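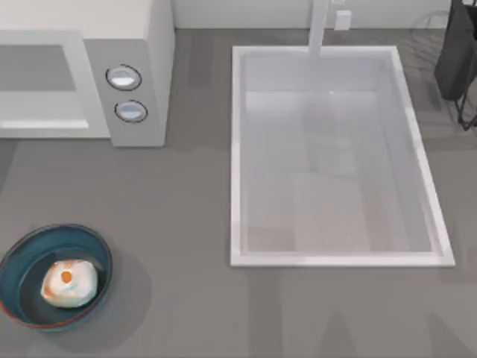

FLENDBY, January

The kitchen is running again, and it's a lot more fun to work in than it was before the break!

For anyone new to the list: Demia is our simulated kitchen, and it's where every planner change gets tried before it goes near the real two-arm setup downstairs. Microwave, sink, rack, a bowl with something lumpy in it, plenty of gray counter. The start state has both arms out of view, so the first observation the planner gets is just the room. We used to skip over that first observation completely. Now it does real work, and that's the big change in this release.

Zlata Koval rewrote the scene startup so that perception gets one clean pass before any motion is requested. The old version built its map while the arms were already moving, and it would happily label a forearm as counter clutter (we lost most of a week to that one last fall). With the new version, the map is built first, the fixed things get locked in, and only then does the planner wake up. If you've been carrying your own wait-for-map workaround, please take it out. It will fight with the new code.

The part I'm most excited about is partial objects. The bowl in the default scene is cut off on the left, and the microwave runs out of view at the top and left too. Faren, our perception module, used to throw away anything touching the border, so as far as the planner knew there was no bowl at all. It now keeps those objects and marks the unseen side as unknown. The planner can still propose a grasp on the rim it can see, and it treats the rest as space to stay out of until a second view comes in. I watched it plan around the missing half of the microwave and I may have cheered a little.

We ran the whole suite overnight, 4000 starts with the bowl position and the lighting shuffled each time. 2986 of them gave us a valid plan on the first try. Plenty of room to improve, and the failures are pretty interesting! A big share come from the rack in the upper right. Thin black wire is hard on the depth estimate, and the planner sometimes believes it can reach straight through it. Soft shadows on the counter cause trouble too, mostly when they get picked up as very flat objects. Zlata has a filter for the shadows on a branch and would love a second pair of eyes on it.

A few smaller things:

Replay now starts from any saved step, so you don't have to sit through the beginning again.

The Bondarchuk viewer shows unknown space as hatching. Turn it on under Layers.

The planner timeout is 8 seconds by default. If you had a longer one in your own config, yours still wins.

The microwave knobs are separate parts in the scene file now, upper and lower, so you can write tasks that target one of them. The door comes next.

If you want to help, pull the latest Demia, run the short suite (200 starts, fine for a laptop over lunch) and send us the log folder even if everything passed. Odd plans are especially welcome. Put the seed in the subject line so we can load it up and look at it with you.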